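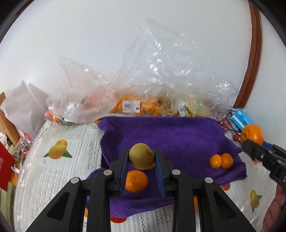
What happens to a small loan when the bank that gave it is bought by a bigger bank?

The contract stays the same until its last day, but the person who knows the contract usually changes, and for a small business this second part can cost more than the first.

I have been writing on banks for long enough to remember several mergers that were presented as marriages. The purchase of Jareck by Kimum, which the two boards approved in March, was presented in a more modest way. There was a press release of two pages, a short call with analysts at eight in the morning, and a letter to customers that began with the words "Nothing changes for you today." Many customers read this sentence and stopped at the word "today."

Jareck was a regional lender with 66 branches and 1,415 employees. It had deposits from pensioners, a good position in farm equipment loans, and a loan book for small companies that larger banks did not much want, as the loans were small and each one needed a conversation. Kimum is a national bank with a modern app and a strong business in mortgages. On paper the two fit together well. Kimum wanted cheap deposits, and Jareck needed money for a new computer system that it had postponed three times.

The reason for the sale, as far as I could learn, was this computer system. Low interest rates had made Jareck's profit thin for years, and the old software needed specialists who were close to retirement. A new system would have eaten the profit of several years. The board looked for a partner to share the cost, did not find one, and then looked for a buyer.

Chaiwat Intarasuk managed lending to small companies at Jareck's main office for most of his career. I met him on a Thursday afternoon in a meeting room where the old logo was still on the glass door. He has accepted a position in the combined bank and he was careful in how he spoke, but he did not pretend.

"In our bank, I could say yes to a loan up to a certain size with one signature and one colleague," he told me. "Now I prepare a file, and the file goes to a center. The people in the center are good. They are maybe better than I am in reading a balance sheet. But they have not seen the customer in a bad year."

A bad year is exactly where the difference appears. When a company's sales fall, its balance sheet looks poor some months later, at a moment when business may be already improving. A local banker who visits the company can give it some patience. A scoring model can also be patient, if it is built so, but it has to find this patience in the numbers. Kimum's model looks at payment behavior, account movements and sector. It gives an answer in two working days. Jareck needed, by Mr. Intarasuk's own estimate, two to three weeks.

It would be unfair to leave this out. Customers complained about Jareck too, and often for good reasons. The bank was slow, it asked for the same papers twice, and its online banking could not show a foreign payment before the next morning. Some borrowers also felt that the patience of the local banker depended on whether he liked them. A young company with no history in the town could wait a long time for a meeting. For this company, a model which does not know anybody may be the fairer judge.

Khunthong is on the other side of this story. It is a family firm that makes packing machines for food producers, and it had its account at Jareck for two generations. Its director, Amnuay Wongsuwan, received the customer letter, a second letter with new account numbers, and a third one correcting the second. None of this troubled her very much. What troubled her was the credit line.

The firm buys steel and motors in winter and is paid for its machines in summer. Between the two it lives on a credit line, which Jareck renewed every year after a lunch and a look at the order book. Under the new owner, the line was moved to another product with another name. The interest rate was even a little lower. But the line must now be brought back to zero once in every 12 months, for thirty days in a row, and the thirty days cannot be chosen by the customer.

"For them it is a standard condition, and I understand why it exists," Ms. Wongsuwan said. "They want to see that we don't use a short credit as a long one. But if the thirty days fall in February, I have to ask somebody else for money in order to show my bank that I don't need money."

She asked for an exception and got one after seven weeks. The exception is valid for a single year. Meanwhile, she opened a second account at Stison, a lender without branches that works only with companies. Stison offered her a smaller line at a higher price, but with dates that follow her season. She has kept both. Her accountant does not like it, for it means two sets of fees and two sets of reports, but she sleeps better.

Movement of this kind is difficult to see in the official figures. A customer who leaves a bank is counted. A customer who stays and takes the next loan somewhere else is not counted until much later, when the old loans are repaid and no new ones come in their place. In its integration plan, Kimum expects to lose a certain share of Jareck's business customers in the first two years. The bank would not tell me the share. It said that losses "remain inside the planned range," and that new customers in the same regions partly make up for them.

The branches are the subject about which people write to the newspaper. Kimum has promised to keep all of them until the computer systems are joined, and after that it will "review the network." Everybody who has followed a merger knows what a review of the network is. Where both banks have a branch on the same street, one will close, and it will be in most cases the one with the older lift and the longer lease. In the villages there is no second branch to close, so the question is harder. The present idea is to open some of them two mornings in the week, with one employee and a screen for video calls.

For staff the situation is mixed. There will be no forced layoffs for two years, according to the agreement with the employees' representatives. Older workers can leave with a payment, and nearly 200 have already put their names on the list, more than the bank had expected. I asked Mr. Intarasuk whether it was a good sign. He thought for a moment and said that it depends on which names. The people who go first have the most years, and in his department the years are the archive. Jareck never wrote down why a certain customer had been given a second chance, because the person who decided was sitting in the next room.

He now spends part of his week writing these things down. Kimum gave him a form for it, with a field called "Qualitative remarks" that accepts only a short text. He fills the field, and then he calls the colleague in the center and tells the remainder by phone. He is not sure if this is allowed — he has not asked — but so far the colleague has always picked up.

Supervisors, for their part, mostly look at capital, and here the merger is easy to defend. A small bank with thin profits and old software is a risk to its depositors, even when it is loved. The combined bank has more capital than the rules demand. Its bad loans are few. If there is a crisis, the pensioners who keep their savings in the former Jareck branches are safer now than they were before, and I think this should be said as clearly as the complaints.

What a borrower can do is rather simple, although it takes time. Read the new conditions when they arrive, in particular the part on early repayment and on the renewal of credit lines. Ask for the name of the person responsible for the file, and ask again after three months. Send the order book together with the annual accounts, even if it was not requested, so that someone in the center has it. And speak with a second bank in a good year, when the numbers are pleasant to show.

Ms. Wongsuwan did all these things, some of them late. When I visited her company, she was preparing the papers for next year's exception. She had printed three years of account movements and marked the low weeks in yellow. The new relationship manager, her second since spring, was expected at four o'clock. She had ordered lunch for him out of habit, and then remembered the hour and changed it to coffee.

The computer systems are to be joined over a long weekend in the autumn. During this time cards will work, but transfers will not, and Khunthong has moved its payday forward by two days.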